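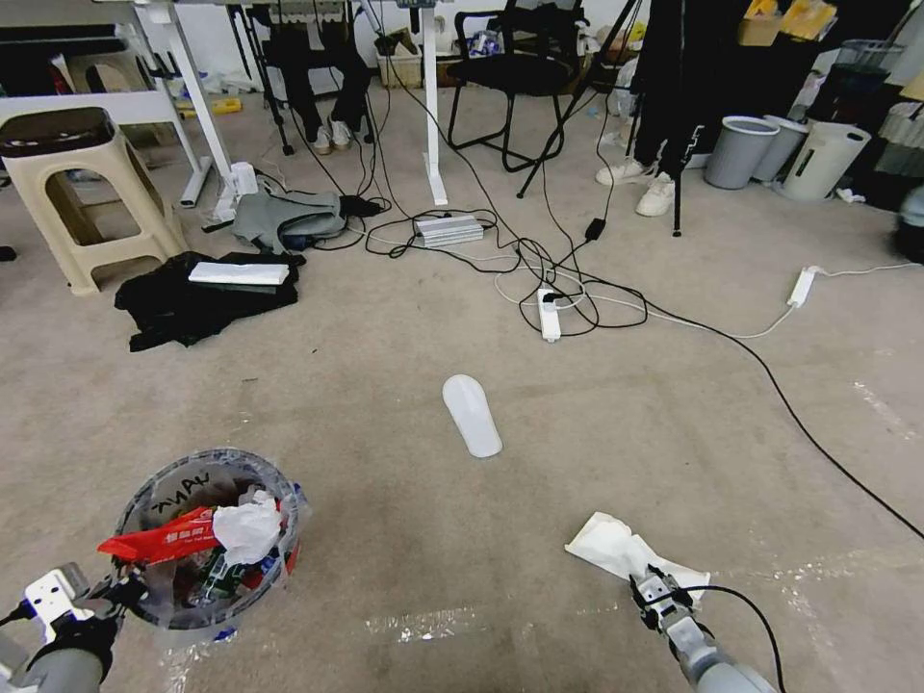 Waste bin and carpeted floor

Burnell Entrance Test Portal
Candidate Guide, Section 4: Completing and Submitting the Application Form
Revised 18 February 2019

4.1 Before you start

This section applies to all candidates for the teacher training entrance test at the Clonarow and Udeston centres. You must already hold a portal account and a registration number (see Section 3). Candidates who registered in a previous year must register again, as old numbers are not carried forward.

Have the following to hand:
- your registration number and password
- your degree certificate, or the most recent statement of marks if you are in your final year
- a scanned photograph and a scanned signature, saved as separate files
- a payment card in your own name or that of a parent or guardian

Note: The portal closes a session after a period without activity. Entries on a page are kept only when Save and Continue has been pressed.

4.2 Filling in the form

1. Sign in and select Application Form from the left-hand menu.
2. Enter your full name exactly as it is printed on your degree certificate. Initials are not accepted in place of a first name.
3. Enter your date of birth and postal address. Admission letters are sent to this address if the electronic copy cannot be delivered.
4. Select your category. The fee shown at the foot of the page will change accordingly.
5. Choose your test centre. Clonarow has 648 places and Udeston has 525. Places are given in order of payment, and a centre that is full no longer appears in the list.
6. Choose the language of the paper. The general knowledge and teaching aptitude parts are offered in every listed language; the English part is set in English only.
7. Enter your degree subject, the awarding university and your marks. Final-year candidates should tick Result Awaited and leave the marks box blank.
8. Press Save and Continue.

Caution: The category and the language of the paper cannot be changed after payment. Check both before you go on.

4.3 Uploading the photograph and signature

1. Select Upload Documents.
2. Choose the photograph file. It must be in JPEG format and no larger than 200 KB.
3. Choose the signature file. Sign in black ink on plain white paper before scanning. Signatures in capital letters will be rejected.
4. Press Preview and confirm that each file appears in the correct box.

Note: If the preview is blank, rename the file using letters and numbers only and upload it again.

4.4 Paying the fee

1. Select Pay Fee. The standard fee is 700 and the reduced fee is 525.
2. Enter the card details. Payments are handled by Noguchi, and the name will appear on your statement.
3. Wait for the confirmation page. Do not press Back or Refresh.
4. Save the receipt and write down the payment reference.

Caution: If the payment has left your account but no confirmation has been shown, do not pay a second time. Allow two working days and check Payment Status. Fees are not refunded to candidates who withdraw or who are absent from the test.

4.5 Corrections

The correction window opens in September and is announced on the portal home page. During this period candidates may amend their address, degree details and uploaded files. Requests made by telephone cannot be accepted.

For downloading the admission letter, see Section 5.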